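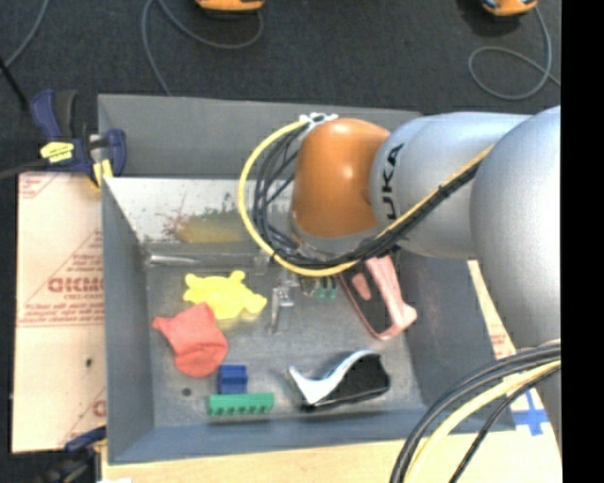
Saved searches went live for all grant accounts on 8th March, and this report covers the work from January up to that point. The project, Prusinar, helps small nonprofits follow what is said about their field on social networks without reading whole timelines. Most of our test queries this period were built on product and maker names, which are harder to match than hashtags. A name like KUKA, lettered in black capitals along a silver section of a robot arm, gets typed in lowercase, run into other words, or used by people who mean something else entirely. The new matching rules deal with the first two cases. The third still needs a person to add excluded words by hand.

## Work done

- Saved searches can now be shared between staff in the same organization. Before this, each person had to rebuild them.
- Date limits work in the user's own time zone.
- Exclusion lists can be copied from one search to another.
- The mobile layout is finished except for the settings page.

Taten, who host the index for us, moved it to a larger server in January. Search was down for 5 hours during the move. Users had been told in advance and we received one complaint, which has been answered.

## Use

There are now 50 organizations with an active account. Between them they have 1634 saved searches. Seven organizations hold more than half of that total, and we have asked each of them how they sort and name theirs, as the current list page was not built for long lists. Folders were the most common request.

## Problems

Results from Peltel are incomplete. Their feed sends replies separately from the posts they answer, and our importer drops a reply if the post has not arrived yet. Iddrisu Kyei has written a fix that holds replies until the post comes in. It is in testing and adds a short delay to new results.

Turkish letters were also a problem. Searches for Güneş missed posts that spelled the name "Gunes". Both spellings now match by default, with a switch for users who want the exact form — the switch is under "More options" and could be easier to find.

## Next period

1. Release the reply fix.
2. Add folders to the saved search page.
3. Finish the mobile settings page.
4. Write a short guide to excluded words, with sample searches from users who agree to share them.

Spending is within the approved budget. We are not asking for any change to the schedule.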